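Stavros Vukčević has kept the front desk at the Ziten, a 112-room hotel near Prenham station, for 11 years, and he wants me to believe that the plastic keycard is a lovely thing. I came to ask why his guests are still handed one.

"People like to hold something," he says. "You give them a card, they know they've arrived."

I put it to him that they'd know that from the lobby. He laughs and gets out the biscuit tin where he keeps cards from other hotels, 123 of them by his own tally. Most are dull: a logo, an arrow, the number of a pizza place. He says the pictures matter, that a guest with a nice card is less likely to lose it. Has he checked? He has not.

What he does have is the order book. The Ziten bought 3000 new cards in February from a supplier called Destico, which sounds like a lot for a hotel that size. "They walk off," he says. "Pockets, handbags, the wash." I suggest this rather sinks his theory about the pictures. He says it could mean people are keeping them because they're pretty, and I write that down without comment.

His taste runs to landscapes. He is fond of autumn ones in particular, all orange leaves and low sun, and holds that a card should make you want to go outside. I'd have thought a hotel wanted the opposite. 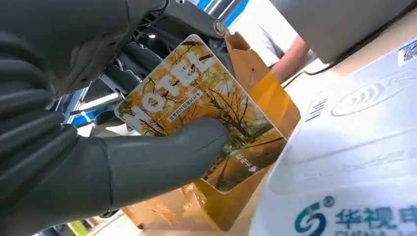
Papadopoulos, on the night shift, thinks the whole thing is daft and would have every door on a code by Christmas. Half the calls after midnight, by that account, are from someone standing in a corridor with a card that has stopped working, and no amount of foliage helps.

Vukčević has heard this before. "Codes get forgotten too," he says. "Then they ring down just the same, only they can't remember which floor either."

On sleeves and holders he is firmer. A loose card gets bent, he says, and a guest who is given it in a bit of folded cardboard will at least know where to put it back. I ask how many sleeves come back at checkout. "Some."

And the waste? He admits the old cards go in a box under the desk, and that he doesn't know where the box goes after that. He says he'll find out. I've asked him to ring me when he does.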